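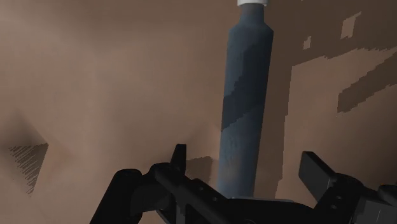

How much of an automation budget should go to the robot itself?

Less than half, in most first projects. The arm has the clearest price and the nicest brochure, so it gets most of the attention, and then the gripper, the guarding, the wiring, the programming hours and the spare parts arrive one at a time and eat what is left. Plan for the whole cell from the first page of the spreadsheet and the arm will look like the reasonable purchase it usually is.

Planning and Buying Automation Equipment
Handout 3: The budget before the budget
Instructor: Macarena Carrasco
Notes revised 13 September 2020

Read this before class and bring the blank worksheet. If you bring a completed worksheet, I will assume you copied it from last year, when it had an error in row six.

1. Start with the object

Every purchase in this course starts with the thing being handled. For the next two sessions that thing is a bottle. Bottles are a fine teaching object. They are tall, they tip over, they have a shoulder and a neck where the diameter changes, and everyone in the room believes they are easy.

Write down, before you open a single catalog:

Widest and narrowest diameter at the height where you plan to grip
Height with the cap on
Weight full and weight empty
What the surface does when squeezed
How the bottle arrives (upright, lying down, in a crate, in a heap)
How it has to leave

The fifth line is where the money goes. A bottle that arrives upright in a known spot needs a simple gripper and a fixed program. A bottle that arrives in a heap needs a camera, software to make sense of the camera, and a person to explain to management why the heap was allowed in the first place. Price a chute before you price the camera.

2. Two fingers or something else

A two-finger gripper is the default for upright cylinders, and the default is often right. Check the opening first. The fingers need to clear the widest bottle in your range with room left for the arm being a little off, and they need to close far enough to hold the narrowest. Vendors quote the stroke in large type and the grip force at full stroke in small type, if at all. Ask for it.

Then check the approach. A gripper coming in from the side needs empty space on both sides of the bottle for the fingers and the knuckles behind them. If your bottles stand shoulder to shoulder in a tray, side approach is out and you are shopping for something that lifts by the neck. Find this out on paper.

Suction is cheaper to buy and likes flat surfaces. A curved bottle wall is a possible job for a small cup. Ask for a trial on your own bottles and send the ugly ones.

3. Simulation is a line item

Students tend to leave simulation out because the software trial is free. The hours are not. Somebody has to model the bottle, the gripper and the station, and that person has a salary and opinions.

It is still some of the best money in the plan. Reach problems, collisions and a gripper that can't get its knuckles past a shelf all show up in simulation at the cost of an afternoon. Friction, soft plastic and changing daylight show up less faithfully, so keep a physical trial in the plan as well. A model with neat lighting tells you very little about the window beside your packing line in January.

4. Worked case: Fositz

Fositz is a small bottling shop with one packing station and a manager who wants a robot by spring. The shop fills 4,000 bottles a week. We are asked whether to buy, and what.

Two quotes came in. Reltia offers an arm with gripper, controller and a day of training. Kerekes offers the arm alone at a lower price, with a list of options that runs longer than the quote. The manager likes Kerekes. Managers generally do, until the options are added back.

Costs the manager had forgotten, in the order we found them:

Replacement finger pads, 50 dollars a set
Mounting plate, 709 dollars, quoted separately by Kerekes and included by Reltia
Integration, 200 hours in the first estimate
A stand, bolted down
Somewhere for the operator to put rejected bottles

I have left the arm prices blank on purpose. You will get them in class, after you have filled in everything else. Groups who see the arm price first spend the hour arguing over it and write "misc." next to the rest.

Questions people asked last time: yes, pads wear out, and yes, you should order spares with the first purchase, while the vendor is still returning calls. The training day counts as a cost even when it is included, as your operator will be away from the station and the bottles will keep coming.

5. Reading a quote

Go through it with a pencil. Mark anything described as "standard," then ask whose standard. Mark any cycle time and ask what was being picked, from where, and whether it was put down again. Look for the software license and see whether it ends. Look for delivery terms, then look at your loading door - and measure it.

A quote with no installation line means installation is yours. Add it.

6. Leave room

Hold back part of the budget for changes after the first month of running. The bottle will change, or the cap will, or marketing will discover a new label. Under the Cendness template used in this course the reserve has its own row, and it may not be borrowed by other rows. People try. I check.

For next session

Complete rows one through nine of the worksheet for Fositz. Write one paragraph on which vendor you would call first and what you would ask. Bring an empty bottle with its cap, rinsed. Last year's group was asked for the same and the word "rinsed" was added later.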